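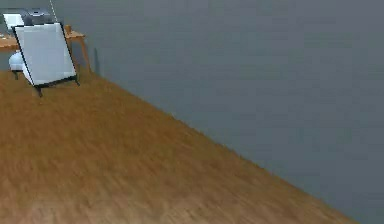 Ormont Floor Moisture Log is a table of moisture readings from wood floors in heated rooms, kept as plain CSV with one row per reading. Each row gives a room code, a position code, a depth, a percent moisture content and the air conditions at the time. Position codes are measured from the nearest wall. A long run of boards meeting a plain gray wall, with only a table set back against it, gets the code W-OPEN: open floor along the wall, furniture at one end. Rooms with built-in units along the wall are coded W-FIX and should not be pooled with W-OPEN rows.

21st January
By Şengül Ağca

Contents

readings.csv - 1000 rows, one per reading
rooms.csv - 37 rows, one per room
corrections.csv - species offsets applied to raw meter values
NOTES.txt - meter settings and known faults

The key between readings.csv and rooms.csv is room_code. Position codes are listed in NOTES.txt and are not repeated in the tables.

Fields in readings.csv

room_code: text. Prefix ORM for Ormont, DRK for Drekside.
position: text. W-OPEN, W-FIX, CENTER or DOOR.
depth: pin depth in millimeters, measured from the finished face.
mc_raw: percent, as shown on the meter.
mc_corr: percent, after the species offset.
rh: relative humidity of the room air, percent.
temp: air temperature, degrees Celsius.
flag: blank, or a letter code explained below.

Missing values are empty cells. Zero is never used to mean missing. Decimal separator is a period in all files, including the older Ormont exports, which used a comma before conversion.

Grain and pin direction

Pin meters read slightly differently with and across the grain. All readings in this release were taken with the pins in line with the grain. Where the grain direction could not be judged by eye, the operator moved to the next board. Readings on furniture were used only to check the meter against a second piece of dry wood in the same room and are stored with position left blank.
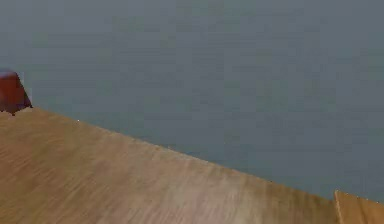

Grain running close to parallel with the far edge of the tabletop.

Furniture rows carry flag F. Drop them before computing any room average. Film finishes can hold a table top at a different moisture content from the floor under it for weeks, and the offset in corrections.csv does not account for this.

Other flags: R, reading repeated after an unstable display; H, heating switched off within the previous day; S, species assumed from the room record. S rows make up most of the Drekside data - treat mc_corr there as a weaker value than mc_raw.

Known problems

The Sezer meter was replaced between version 1 and version 2. Both units were checked on the same reference block, but the old unit drifted upward at low readings. Version 2 removes the affected rows and does not attempt to correct them.

Rooms were chosen by access. Ground floor rooms are overrepresented, and the log should not be used to estimate typical values for either town.
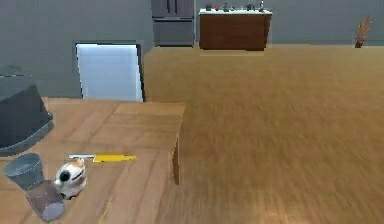

DREKSIDE, June - Field note added to this release. Readings at the wall edge came in higher than CENTER in 4 rooms. All of them have a solid floor under the boards and no gap recorded at the wall. Rooms with a ventilated void did not show the difference. The rows are unflagged and remain in the main table.

License and contact

Free to reuse with credit to the Roravham flooring archive. Send corrections with the room_code and the row number in readings.csv. Requests for raw meter exports are handled separately, and the exports are not part of this package.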